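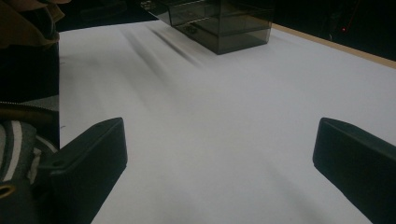
Dorota Michalski wrote:

> Can anyone tell me what to do about seed that's older than four years? I have packets going back to when we had the Burkar plot. Mostly beans, some leeks, a lot of lettuce. Do I just sow it thick and hope? Also is the swap still on for May, I never got the second mail.

Dorota, quick one before I have to run —

Yes the swap is on. Same hall in Clondedholm, doors at 10, bring your own envelopes this time please. Second mail went to the old list, my fault, sorry.

Old seed. Depends what it is. Leeks and onions, past two years I wouldn't bother. Parsnip same, buy new every spring. Lettuce can surprise you, I had a 4 year old packet of the brown one come up fine, then another packet the same age gave me nothing at all. Beans keep well if they stayed dry. Tomatoes keep nearly forever, mine do anyway.

Don't sow it thick and hope. Test it first. Paper towel, damp, ten seeds in a row, fold it over, put it in a bag on top of the fridge. Check at a week. Seven or more up, sow as normal. Four to six, sow double. Under that, compost. Lettuce doesn't like it too warm so put that one on the windowsill insted.

If you have a lot of packets do it properly and write on the bag with a pencil. Pen runs. Ask me how I know.

Storage, which somebody else asked about last month and I never answered. Cool, dark, dry, in that order of how much people mess it up backwards. Dry is the big one. Mine are in jars with a spoon of dry rice in a twist of cloth. Small drawers are good for sorting but they don't seal, so keep the packets in a zip bag inside. Label by sowing month and not by name, then in March you pull out March and you're done.

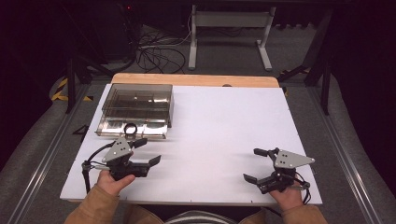 Small drawer unit, smoky plastic, ring pull on the front.

Other stuff for the swap:

— Śliwiński beans, the tall purple ones. I have almost 800 of them so please take some. They want a proper pole, 8 feet, the short canes are no use.
— Flurkness kale, one jar. It crossed with something two summers back, half the plants come up frilly. Tastes OK. I'll mark the envelopes.
— No squash from me, I didn't hand pollinate and there were three kinds flowering togther.
— Wanted: any early pea that isn't a dwarf. And dill.

We've got 40 chairs and that's the lot. If you're bringing family let me know so I can borrow a bench or two.

Door code is 3023, the gate sticks, lift and push.

Dorota if the beans test badly just say, I'll put a bag aside for you.

Hubert Rutkowska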